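Chapter 7
Learning from Hands: Folding Clothes at Home

If you have ever put away laundry, dear reader, you already know more about this chapter than you may think! 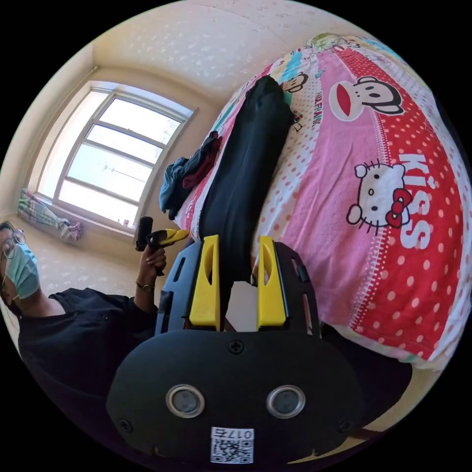

Teaching by demonstration is the method we'll follow, and Sarahí Olvera's Kidon study is our guide. A long black garment laid over a busy printed quilt makes a fine first lesson, with plenty of pattern to sort from cloth.

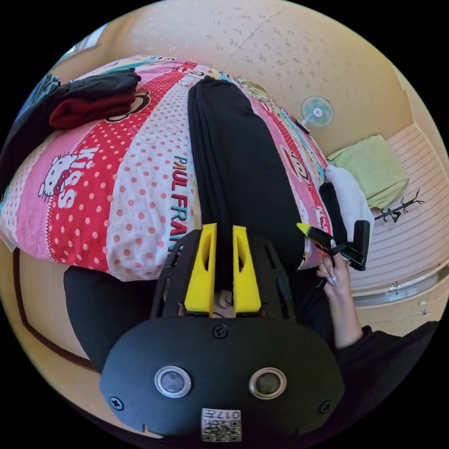
Her group kept 3957 demonstrations, each split into short steps.
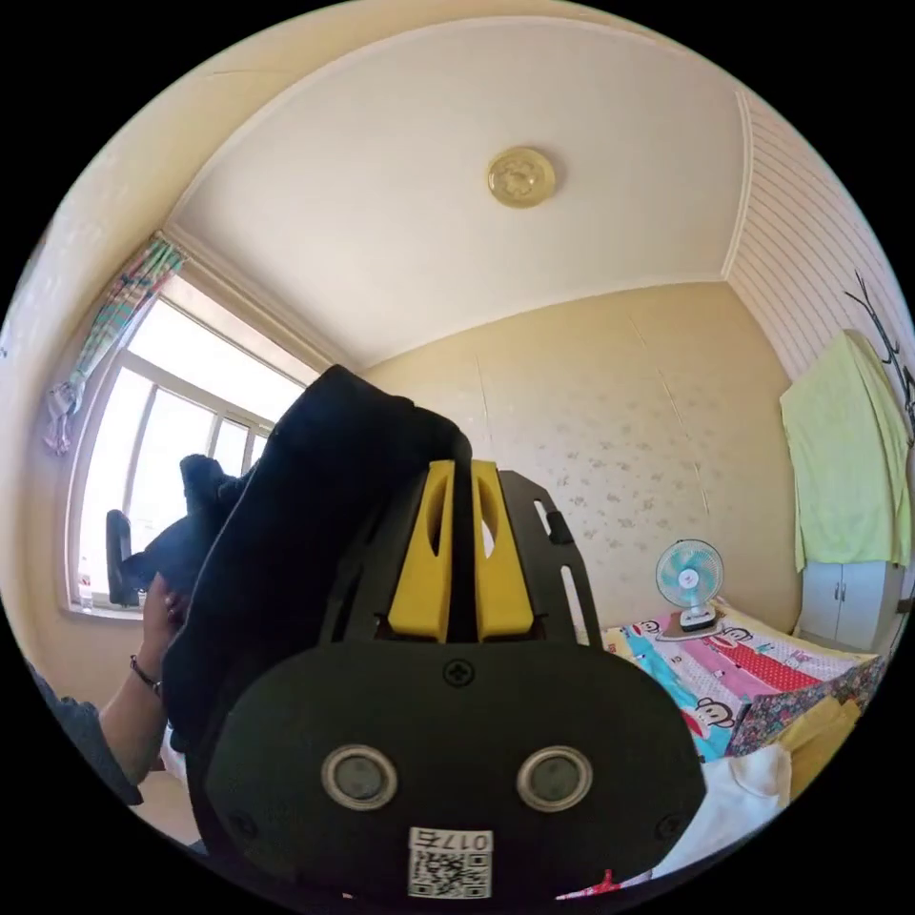 We'll train on 12 of them first, slowly.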